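Home > Galleries > The Tiled Doorway

The Tiled Doorway, Cleaning Day

Posted by Lise Perron, July 15, 2018

We moved into the ground floor on Jundus Lane in December, and the part of it I get the most mail about is the doorway between the back passage and the big room. It has a tiled pillar on each side and a change of floor in the middle, and everything in the house ends up passing through it, including the dirt. I have put up four pictures from a cleaning day, with notes on the floor, the tile and the clutter.

The opening is narrow. Two people can't pass without one of them turning sideways, and a basket carried in both arms will catch a knuckle on the tile. The previous owners had a curtain across it on a steel rod. We took the rod down the first week and filled the holes.
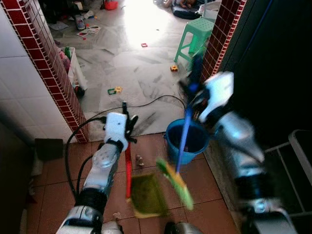

3 min read

Red-handled dustpan and blue-handled broom over the brown floor tiles, with the blue bucket by the wall on the right. The big room behind was still covered in toys.

I like a long handle on a dustpan. The short kind is fine for a counter but it means kneeling, and these tiles are hard on the knees. I bought ours from the hardware counter at Strobel, along with a second broom that lives upstairs.

Sweeping goes from the big room toward the passage. The passage is darker and hides dust better, so if you start there you think you are finished long before you are. The last pass is always along the foot of the pillars, where grit sits against the base and has to be pulled out with the corner of the broom.

The brush on the tiles, and an olive-green tray with some red things in it. The crumpled white wrapper beside it was still on the floor, and a few small toys were still out on the marble pattern. 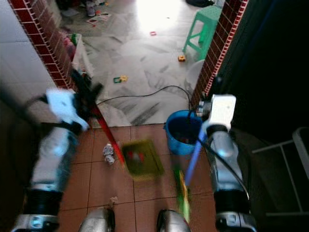

The two floors

The passage tiles are square and have a dark grout. They were here when we came and I would not change them. Mud hardly shows, and a damp mop once a week is enough. The downside is the joints, which are deep enough to hold sand. A stiff brush gets it out. A soft one pushes it along to the next joint.

The big room has the pale marble pattern, and it is the opposite. Every crumb shows. Finn Dreßler, who did the repairs for us, counted 63 loose or cracked tiles in the whole apartment and replaced 40 of them. The rest he was able to set back down with new adhesive. He had a box of matching pieces left over from a job in Diltwood, which saved us ordering a full lot.

The pillars
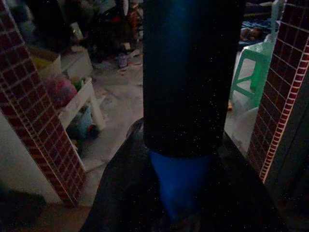
Our pillars took longer to clean than both floors together. The dark red squares wipe down easily, but the pale grout between them had gone gray at hand height, where everyone grabs the corner on the way past. I went over it with baking soda paste and an old toothbrush, one side per evening. The white shelving unit just past the left pillar is where the overflow goes, and you can see how that works out: a cardboard box up top, a pink-red bag or bundle pushed in near it, and a blue bucket underneath on the floor. I would like a unit with doors, but the space behind the pillar is shallow and I have not found one that fits. The right pillar also has a strip of smaller red and white tiles down its edge. I have been asked where to buy that strip and I don't know. Finn thinks it was made up from offcuts.

If you are planning something like it, measure the finished opening and leave more room than you think you need. Tile and adhesive took 7 centimeters off the width of ours, going by the old plan.

The dim side

One more of the red tile, in low light. The tiles are a small brick pattern on this column, with light gray grout and a plain white wall next to it. 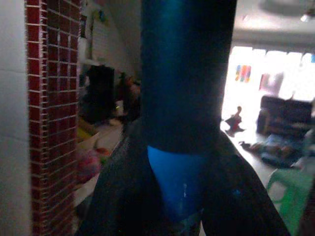
Photo: Finn Dreßler

Red tile goes nearly brown when the light drops, and the side turned away from the window can look dirty after it has just been washed. I wash that side anyway and check it in the morning. The pale wall farther back has a faint brick texture too. It picks up dust along the ridges — a dry paintbrush works better on it than a cloth.

The grout cleaner I tried first was a waste of money. A new grout pen cost less and covered the worst of the gray in an afternoon.

Next gallery: Cora's stair runner, 110 inches of it, and how we got it to lie flat.

Filed under: floors, tile, cleaning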